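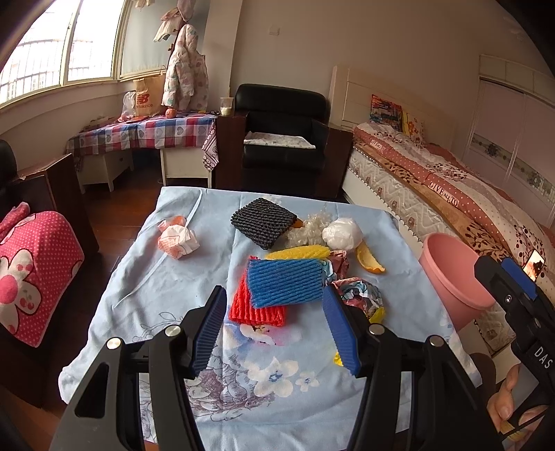

Foam nets and a paper wrapper on the flowered tablecloth.

Skoltden Pear and Cardamom short fill, 200 ml kit

I have been mixing my own e-liquid for a few years and mostly buy plain flavor concentrates, so a ready-made kit is a change for me. I picked up the Skoltden Pear and Cardamom from Kultach in the 200 ml size. It comes as one large bottle of flavored base with room left at the top for nicotine shots, which you buy separately. I used 3 shots and left it at that.

The base is labeled as an even split of PG and VG. It wicks well in a small pod and is a little thin for a big sub-ohm tank. I had some spitting in my older tank until I turned the power down. In the pod there was no trouble at all.

On the first day it tasted mostly of sweetener. I put it away in a cupboard and tried it again after a week, and by then the pear had come forward. It is a ripe pear, closer to canned than fresh. The cardamom shows up on the exhale and stays for a while. My brother-in-law Yannick Caron thought it was ginger. I can see why, there is a slight warmth to it, but next to the ginger cookie liquid from Paulík the difference is clear.

Sweetness is on the high side. A coil that usually gives me two weeks was dark and tasting burnt after nine days. If you like sweet liquids you are used to that already. If you don't, cut it with some unflavored base. I tried one part base to four parts liquid and liked it better that way - the pear gets softer and the spice holds up.

The bottle itself could be improved. The nozzle is stiff to pull off and I ended up using pliers. Once it was off, the shots went in without spilling. The cap is child resistant and closes firmly. The label has a batch number and a space to write the mixing date, but ballpoint won't take on it, so use a marker.

Price was 227 crowns on sale. At the full price I would probably go with the Dokholm pear, which is plainer but easier on coils. Shipping took four days.

I would buy it again for the colder months, in the smaller size if they still carry it. It is not an all-day liquid for me - by evening the cardamom starts to get heavy. Keep it out of the light, mine has already gone a shade darker.

Flavor: 4 out of 5
Coil life: 2 out of 5
Bottle: 3 out of 5

Posted 2019-12-09 by Danica Rusnák

Recent reviews
Dokholm Plain Pear concentrate
Paulík Ginger Cookie, second batch
Kultach unflavored base, 50/50
Skoltden Black Tea and Lemon
Cotton for small pods compared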